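Graltudton Lunch Club > Meetings > Minutes

Graltudton Lunch Club
Minutes of the meeting held on 16 April 2019 in the Omoregie Room

Present: 12 members, one of whom had come for the yoga and stayed out of politeness.
Apologies: three received, one of them for something said in February.

1. Minutes of the last meeting

Agreed as a true record, after the word "shouting" was changed to "discussion" in two places. The meeting declined to change it in the third.

Matters arising: the missing ladle has been found in the piano stool. The meeting did not wish to know more.

2. Tables

The Chair reported that the old brown tables had gone to the Scouts, who have so far not sent them back. It was noted that gravy shows up on a white top from the far end of the room. Several members thought this was a drawback. Others thought it was the first time in years that anyone would have wiped a table without being asked.

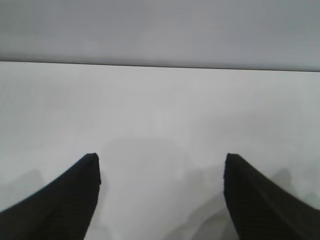
Table top in white (item 2).

A proposal to buy tablecloths was put forward. It was pointed out that we have tablecloths, in the cupboard under the stage, bought for the Jubilee and printed accordingly. Proposal withdrawn.

The matter of who sits where was raised and, by general consent, put down again.

3. Rice

The secretary had hoped to deal with this item in a few minutes and apologises for the length of what follows.

Lunch on the first Thursday of the month has been rice pudding since before any of the present members joined. In February the kitchen changed from Dresano to Gosell, Gosell being cheaper by the sack. There have been remarks. The kitchen team asked that future remarks be made to their faces, and a number of members kindly obliged on the spot.

The case against Gosell was that it goes to glue. The case for Gosell was that Dresano also went to glue, but that we were used to it. One member said her late mother had always used barley. The meeting heard a good deal about the barley.

It was then asked how much dry rice goes in per head. Four answers were given, all of them by people who have at one time or another been in charge of the pudding. The measures mentioned were a mug, a smaller mug, "a good handful" and the lid of a flask which was lost on the Whitby outing. This was felt to explain quite a lot.

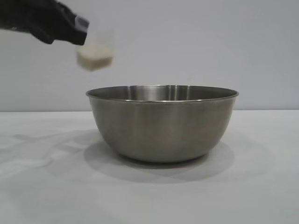
Members from the kitchen side said that whatever we choose, it ought to be the same thing every month, and ought to live on a hook or a shelf and not in anybody's handbag. Members from the eating side agreed, and asked whether the same principle might be applied to the custard. The kitchen said the custard was a separate matter. It has been put down for the next agenda under that heading.

Resolved:
a) to use up the Gosell, as there is a sack and a half of it;
b) to make one pudding of each for the June lunch, served without labels, and take a show of hands;
c) that anyone who says beforehand that they will be able to tell the difference must sit at the back.

Two members voted against (c) and are assumed to be the ones it was written for.

4. The summer outing

Booking the coach requires a deposit of £50, which the club has, although it was briefly thought to be in the other tin. The choice is between the gardens and the pencil museum. The gardens have a tea room — the pencil museum has parking. A vote was tied. The Chair declined to use a casting vote on the grounds of having to live here.

It was suggested that we do both on the same day. The secretary asked that it be minuted that this is what was said the year we left somebody at the services.

Deferred. Members to bring leaflets, but only if they have read them.

5. Any other business

The hatch still sticks. Lift, then push.

Would whoever is turning the heating up please speak to whoever is turning it down.

A card was passed round for signing. It went round the wrong way and has now been signed by everyone except those sitting by the radiator, who are asked to see the secretary.

The question of barley was raised again. The meeting closed at ten to nine.

Recent items
Minutes of the February meeting (corrected)
Minutes of the February meeting (corrected again)
Lunch dates and who is on washing up
Hiring the Omoregie Room
Found in the piano stool: list of items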